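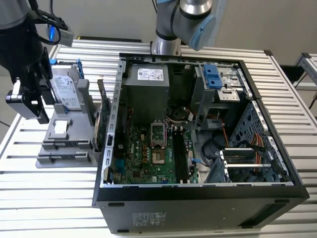
Robot Cell Fault Technician, Desktop Rebuild Line
Balix, Hurkwood site. Full time, days. Start in May.

Balix runs two-arm robot cells that take apart and refit desktop computers. We are hiring one technician to work on faults in the memory handling step.

Why we are hiring

Over the winter the Treta cell logged 131 dropped or crooked memory modules in more than 900 cycles. In 4 of those the gripper kept pushing after the module had jammed, and the force limit did not stop the arm. One motherboard cracked. No one was hurt. The cell now runs at reduced speed with an operator standing by, and it will stay that way until the cause is found and signed off. 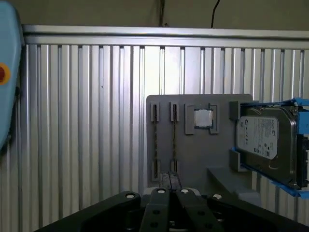 Memory modules, processor and hard drive in the fixture, from the wrist camera.

What you will do

You will go through the stop logs, reproduce the jams on scrap boards and check the force settings on both arms. You will also measure the fixtures for wear. Lise Gauthier, who leads cell safety, will review your findings every two weeks.

Much of the work is done at the table with a tower open on its side.
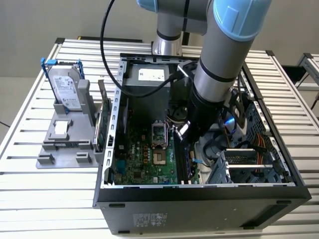

Expect to spend long stretches repeating one motion and writing down the result. The first test plan calls for 700 insertions.

What you need

Two years of hands-on work with industrial or collaborative arms
Lockout training, or willingness to take it in your first week
Clear written English for fault reports
Experience with wrist cameras is useful but not required

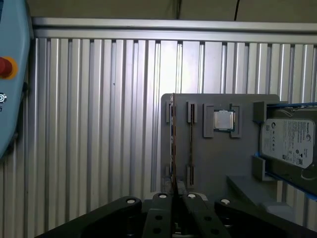

How to apply

Send a resume and one fault report you wrote yourself, with customer names removed, to Brittany Boychuk in the Lachance office. Interviews are in person and include an hour at the cell.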